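Back on the sourdough, after a bit of a winter off

So I've gone and done it again. I let the old starter die in the back of the fridge (RIP, you were four years of very average pizza bases) and on Saturday I mixed up a fresh one with wholemeal flour and tap water, same as last time.

The flour is from Wiltus, the bulk place out past the roundabout at Cuvstead, and yes I bought far too much of it. 12 kilos! It's in the laundry cupboard with the dog biscuits. I'd driven out for rice.

Day one it did nothing. Day two it went absolutely berserk and climbed all over the bench, and I got excited like a complete newbie, even though I know perfectly well that the early rush is just the wrong bugs having a party. Then it went flat and smelled like nail polish remover. I kept feeding it every morning before work, tipping out most of it and grumbling about the waste, and by the following weekend it was doubling and smelling like yoghurt - my favourite part of the whole business.

First loaf was a brick. Second one I left to prove for 18 hours in the fridge and it came out with a proper crackly crust and decent holes, and we ate half of it standing up with butter and Vegemite. 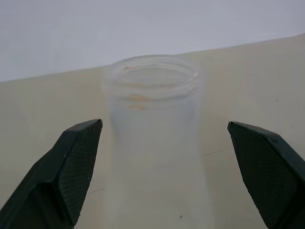 Do you have to throw the discard out? I keep mine in the fridge for up to a week and make pikelets with it, or crackers if there's rosemary going. The pikelets need a pinch of bicarb and a hot pan.

Next I want to try a fruit loaf, if I can find decent sultanas.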